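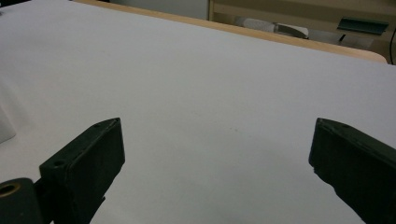

2. Planning and Ordering

Read this section before you send a purchase order for Viltlow hand-held gripper kits. Prices are in the Hustadau parts list, which is updated each July.

2.1 Work out the number of kits

1. List the stations that will run at the same time. Order one kit per station.
2. Add one spare kit for every five stations.
3. Enter the total on line 3 of the order form.

Note: Kits ship from Clevanham in cartons of 18. Part cartons are accepted but carry a handling charge.

2.2 Budget for wear parts

Fingers are wear parts and are not covered by the warranty. Tips that meet a hard tabletop chip sooner than tips used on a mat.

1. Allow three pairs of fingers per kit for the first year.
2. Order finger screws in packs of 32. Do not reuse screws with damaged heads.
3. Book fingers and screws as supplies. Book the gripper body as equipment.

CAUTION: Replace fingers in pairs. A new finger set against a worn one will not close evenly.

2.3 Plan the table

1. Choose a plain, matte top. Glossy tops cause glare and may need a cover - add this to the budget if the table is already bought.
2. Leave clear space on all sides of the work area for the operator's arms.
3. Check that the cable run reaches the power outlet without crossing a walkway.

Note: Dimitriou mounting adapters are sold separately. Lead time is around 5 weeks, so order them with the kits.

Keep a copy of the order form. The serial numbers are needed in Section 3.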